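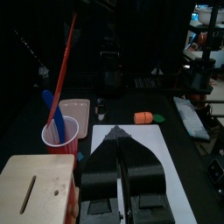

Ticket 3084: Label printer in the mail room prints every third label blank
Opened by: Nerys Pugh
Assigned to: Sigita Lill
Site: Dultodthorpe office, ground floor
Software: Pillik Desk, Luo print service
The Luo print service has started skipping labels. I send a batch from Pillik, the first two come out fine, the third is blank, and then the address that should have been on the third turns up on the fourth. It carries on like that until the roll runs out or I do. I have turned it off and on, so please don't ask. For the moment I'm writing addresses by hand on whatever paper will lie flat, like the white sheet on the dark table, and my handwriting is why we bought a printer.

Priority: I chose Urgent. The form changed it to Normal.

Reply from Sigita Lill, 9:40 a.m.
Hi Nerys. Thanks for the detail. Could you turn it off and on again, but this time pull the power cord and leave it out for a minute? The button on the front only puts it to sleep. Also, please send me:
- the label size set in Pillik (Settings, Output, Media)
- the label size printed on the end of the roll
- whether the test page, the one you get by holding the feed button, also skips

Reply from Nerys Pugh, 10:25 a.m.
Cord pulled. It came back up with a cheerful beep and printed a blank label to celebrate.
Size in Pillik: "Standard." Size on the roll: worn off, or never there. The test page skips too. It printed half of its own name on one label and the rest on the next.

Reply from Sigita Lill, 10:50 a.m.
Good, the test page skipping means we can leave Pillik out of it for now. The test doesn't touch the computer. That leaves the media sensor, the roll, or the settings stored in the printer.
Please open the lid and look for a small clear window under the path the labels take. Wipe it with a dry, lint-free cloth. Then close the lid and hold feed until the light blinks twice. It will spit out a few labels while it measures the gaps.

Reply from Nerys Pugh, 11:35 a.m.
Wiped the window. There was a good deal of glue on it, plus a piece of label reading "ATTN:" which must have been in there since the last administration. Held feed. Two blinks. It measured the gaps with great seriousness and used up a yard of labels doing it.
Test page now prints perfectly. Batch of 80 from Pillik: first two fine, third blank.
I would like the priority changed back to Urgent.

Reply from Sigita Lill, 11:50 a.m.
The priority field is locked after submission, sorry. I can't change it either. I have a ticket open on that.
So there were two faults and we've fixed one. Now it is the computer's turn. "Standard" in Pillik is whatever the last update decided it was. Did anything update recently?

Reply from Nerys Pugh, 1:15 p.m.
A box came up on Thursday asking if I wanted to install improvements. I clicked Later. It installed them.

Reply from Sigita Lill, 1:30 p.m.
That would be it. The August update resets custom media to Standard, and Standard is now longer than your labels. The printer runs past the gap, loses its place, and skips one to catch up. Steps:
1. In Pillik, go to Settings, Output, Media and choose Custom.
2. Measure one label with a ruler, without the backing paper that sticks out around it. Enter the width and height.
3. Set Gap to Auto.
4. Click Apply, then OK. If you click only OK it forgets everything.
5. Stop and start the Luo print service from the tray icon.
6. Print a batch of six before you trust it with anything longer.

Reply from Nerys Pugh, 2:20 p.m.
Did 1 to 4. At step 5 the tray icon says error 351, "Service is busy being stopped." It has been busy being stopped since before my coffee.

Reply from Sigita Lill, 2:35 p.m.
351 means there's a job stuck in the queue. Open the queue, cancel everything in it, and try again. You may have to cancel the oldest one twice.

Reply from Nerys Pugh, 3:05 p.m.
The oldest one was a return label for Nellatine from the spring. We never did hear back from them about that, and now I know why. Canceled it twice, as advised. Service stopped, service started.
Batch of six: all six printed. The full batch: all printed, in order, no blanks. The handwritten ones have gone in the recycling.

Reply from Sigita Lill, 3:10 p.m.
Great. I've added the media reset to the known issues page and turned off automatic updates for your machine. Can I close this?

Reply from Nerys Pugh, 3:25 p.m.
Yes. Although the printer has just asked for a new roll, and the new rolls are a different size.

Reply from Sigita Lill, 3:30 p.m.
Steps 1 to 6 again, please. Closing as resolved.

Status: Closed
Priority: Normal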